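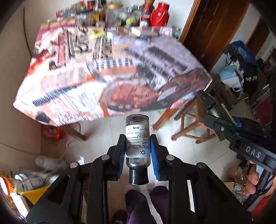
Home Opinion Workshop Letters Archive

The Kitchen Table Is a Hard School

By Giuliana Restrepo
July 9, 2023
Filed under: Opinion, Robots and Work
65 shares | 12 comments

When I started at Raltum, we taught our robot arm with a remote control. I sat on a chair two meters away from the arm, I looked at a screen, and I pushed two small sticks until the arm picked up a cup. It needed most of a morning to collect 65 good examples, and in the evening my neck was hurting. I was proud of these examples. Today I think that many of them were bad teaching, and I want to explain why I changed my opinion.

A person who moves an arm from far away does not move like a person. She waits for the arm, she corrects, she waits again. She is afraid to break the cup, so she comes to it from above, slowly, always in the same way. All this hesitation goes into the examples, and the robot learns it very faithfully. Our arm at Raltum used to stop for a moment before every object. For weeks we looked for a mistake in the software, and then my colleague watched me at the controls and saw that I was the one who stopped.

With a gripper that you hold in your own hand, the lesson is different. You close the fingers on a bottle and you feel at once if it wants to slide. You turn your wrist without thinking about it. You can also take the tool into a real home, where the objects were not chosen by an engineer.

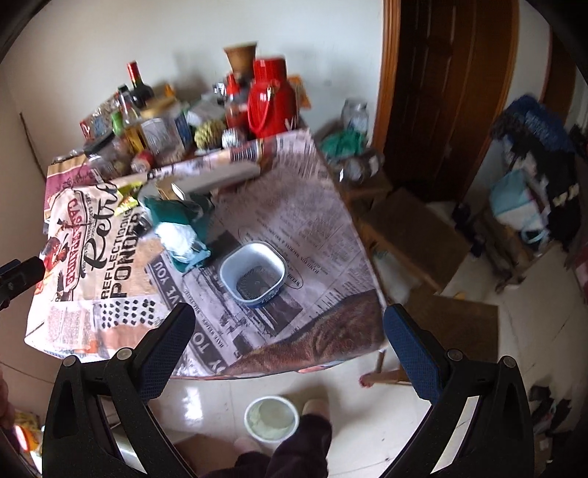 I believe the place of teaching matters as much as the tool, and many laboratories still do not take this seriously. In the laboratory in Pearce where I worked later, we had a white table with one object on it, and we recorded 489 examples there in December. The results looked beautiful in our report. Then we tried the same skill in an apartment and it was quite poor. A family table has a cloth printed with newspaper columns and big letters, a plastic tub with nothing in it, and at the back a whole row of bottles and jars standing close together with a red thermos in front of the wall. For a camera, the printed words on such a cloth are as loud as the objects. If the robot never had to separate a tub from a headline, why should it be able to do it later?

I know the arguments of the other side. My friends at Trustadach say that remote control is more honest, because the robot uses its own joints and cannot be shown a movement that it is not able to make. They are right about this. A human elbow goes to places where our arm does not go, and I have thrown away good recordings for this reason. For heavy or dangerous work I would also choose the remote control.

But for the house I prefer 390 examples made by hand among the family's jars to 1000 made with sticks over a clean table. I would also like that the people who give these lessons are paid as teachers and not as button pushers. A tired person closes the gripper carelessly, and the robot will copy that too.

More in Opinion | Previous | Next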